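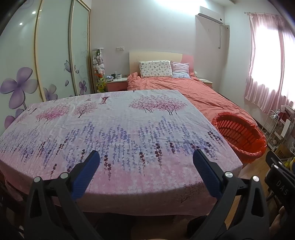
4.2 Dialogue clarity in small rooms

The most exciting result of the whole project came from the part we expected to be routine. We had planned the small-room sessions mainly as a check on the living room data, and they ended up giving us the clearest picture yet of why people reach for the remote every time an actor lowers their voice.

Listeners in Brevenham heard short passages from the Gundemance speech set, played first through the speakers built into the television and then through a Lulivow soundbar placed directly under the screen. Playback level was set to 70 dB at the listening position, using the same speech-shaped noise each time. After every passage the listener typed what they had heard, and we scored the words that carried meaning. In total we collected 574 scored passages, with October given over entirely to repeats.

Built-in speakers did worse, as most readers will guess, but the size of the gap changed a great deal with the room. In hard, bare rooms the two systems were surprisingly close. Reflections from the walls smeared the consonants whichever speaker was used, and the soundbar's cleaner output was mostly lost before it reached the listener. In rooms with plenty of fabric the gap opened right up. We were delighted by how steady this pattern was: it held for male and female talkers, for news reading and for drama, and for listeners who told us they usually leave subtitles on.

The band near 4000 Hz seems to do most of the work. Sounds such as "s", "f" and "t" have much of their energy in the upper part of the speech range, and a rear-facing television speaker sends very little of that range straight to the listener. What does arrive has usually bounced off the wall behind the set. Soft surfaces then soak up part of what is left -- good news for echo, bad news for a speaker that was short of treble to begin with.

Figure 4. Bedroom interior with printed cloth, pink blossoming trees toward the far side.

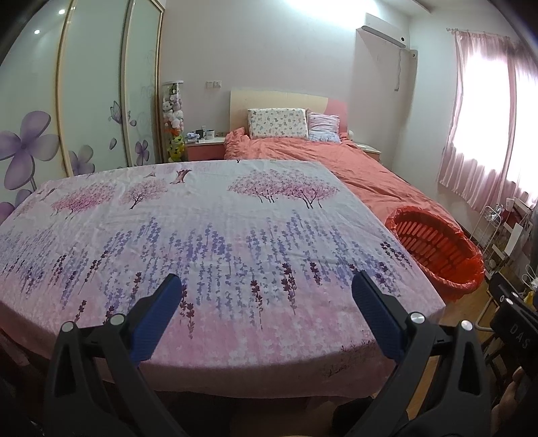 4.3 Scoring with the Antoniuk index

Word scores alone hide a lot. Two listeners can get the same number of words right while one of them finds it easy and the other is working hard at every line. We therefore paired the word score with the Antoniuk index, which combines response time with the listener's own rating of effort. Lower values mean easier listening.

We really enjoyed working with this measure. It picked up differences that the word scores missed completely, above all when the background music in a scene was loud but simple. Listeners often got every word in those scenes, yet they took longer to answer and rated the task as tiring. The "speech boost" setting on the soundbar helped here even where it added nothing to the word score.

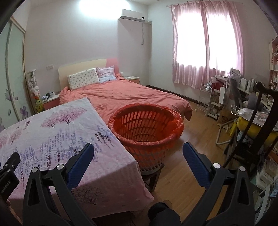 The same setting was less useful with crowd noise. Boosting the speech band also lifts the voices in the crowd, and during sports commentary several listeners preferred to leave it off. We would love to see this tested with object-based audio, where the commentary can be raised on its own and the stadium left alone.

Seating angle also deserves a closer look. Moving the chair to one side made little difference with the soundbar, but with the built-in speakers it raised the effort ratings even when the distance to the screen was unchanged. Our sessions used only one screen height, so we cannot say how a wall-mounted set would behave. Sessions with the screen at two further heights are the next step, using the same passages and the same playback level.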